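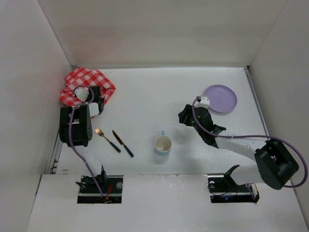
Finished the last series of Mugo with my daughter this afternoon, so a thread on the whole run while it's fresh. Spoilers for a children's programme.

For anyone who missed it, Mugo is a puppet badger who works the night shift at the lost property office in Drodari station. People hand things in, he tries to find the owner, and he usually gets it wrong the first time.

There are 201 episodes. Most are eleven minutes long. The station never changes apart from the clock, which was moved to the other wall in series four.

We started in November with the idea of one a night. By the second week it was two, and on wet weekends a lot more than that.

The first series is slow. Mugo hardly speaks and the camera stays a long way back. If your child gets bored, start at series two and come back to it later. The story doesn't suffer.

Series two is where Bridus comes in. Bridus is a goose who says she has lost a suitcase and then never leaves. She has a different description of the suitcase every time she is asked.

My daughter decided early on that there was no suitcase. I thought there was. I won't say who was right, but one of us had to apologise at breakfast.

The puppets are rod and hand, mostly felt, with glass eyes in the older ones. Bridus was rebuilt before series three and her neck is longer afterwards. The programme never mentions it. My daughter spotted it in one shot.

The songs are mixed. The closing one is good and I know all of it now. The one about umbrellas goes on too long and turns up in at least four episodes.

Best episode for me is the one with the single glove. A man comes in every evening to ask if his glove has been handed in, and Mugo keeps the office open late in case. Very little else happens. It's in series three.

Best episode for my daughter is the one where the pigeons get into the filing cabinet. We have seen it more times than I would like.

The film is separate. It's called Mugo Goes to Zaltetti and it takes him out of the station and off to the seaside. It is fine. He meets real actors, there's a chase on a pier, and Bridus gets about ten minutes.

I think he works better indoors. Half the pleasure of the series is that he only knows the world from what people leave on trains. Once he has seen the sea for himself, that's gone, and series five has to pretend the film didn't happen.

Series five is still good though. They give him an assistant, a mole, who follows the rules properly. He and Mugo argue about where to file a trombone for a whole episode.

The finale isn't sad, which I was worried about. The office gets a new sign and the shift carries on. There's a small nod to the man with the glove, so do watch that one first.

The annual is easy to find second-hand. Ours was £3 and had someone else's crossword filled in. It has 2 pages on how the Bridus puppet was made, which I'd have paid more for.

The tie-in story book is harder going. It runs to 238 pages, has very few drawings, and the jokes need the voices. We stopped at chapter five.

Suitable ages: I'd say four and up. The only frightening bit is the power cut in series two, and that's over quickly. We had the landing light on that night.

Someone asked about subtitles. Yes on all five series, no on the film, at least on the discs we have.

We've been told we are starting again from the beginning tomorrow, after tea. I've asked if we can skip the umbrella song and the answer was no.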